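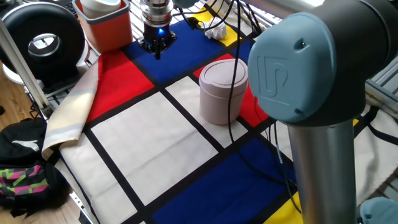 Does a racing harness wear out even if you've never crashed in it?

It does, and sunlight does most of the work. Webbing that spends its weekends in an open cockpit loses strength long before it looks tired, so go by the date on the tag and let the color of the straps fool somebody else.

I bring this up after a morning in the paddock at Pimentel, where I watched a man polish his wheel nuts for most of an hour and then buckle himself into shoulder straps the shade of weak tea. They had been red once. He told me so with some pride, the way people talk about a truck with a lot of miles on it.

Club racers will spend money on anything that makes the car faster, and on quite a few things that only make it louder. Belts do neither. A decent six-point set from Gunero runs to 600 dollars, and for that you get to go exactly as slowly as you did before.
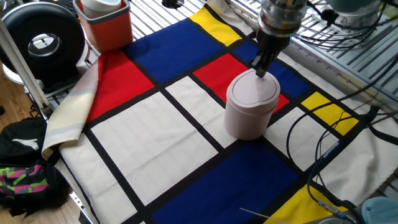
Joelle Fakhoury
Contributing Editor, Safety Gear

Reinaldo Guerra has been checking cars at Pimentel long enough to have heard every excuse. The favorite is that the belts have hardly been used. "They were used every minute the car was parked outside," he says. "The sun doesn't care if you qualified."

His inspection starts at the tag and moves to the stitching, then to the spots where the webbing bends around the adjusters. Fuzz on the edges earns a frown. A cut earns a trip back to the trailer. He also looks at where the straps are bolted down, and that is where things get creative – last September he found a lap belt fixed to a seat bracket with a bolt from a garden gate.

Anderson Quintana, who drives a Prusar coupe in the small-engine class, failed on shoulder straps mounted too far apart. They looked fine to him. Then he sat in the car with his helmet and neck restraint on, and the left strap slid off with a shrug. He moved the mounts that night and borrowed a torque wrench to do it, having lent his own to a man he no longer speaks to.

Fitting takes patience. Lap belt first, low across the hips and tighter than seems polite. Shoulders next. If the buckle has climbed up toward your stomach, the crotch straps are too long, and you get to start over with the seat out. Do all of it in your race suit. A harness set up over a T-shirt fits a person who won't be driving.

As for the old set, cut it up before you throw it out. Leave it whole and it will be in somebody else's car by spring, listed as lightly used.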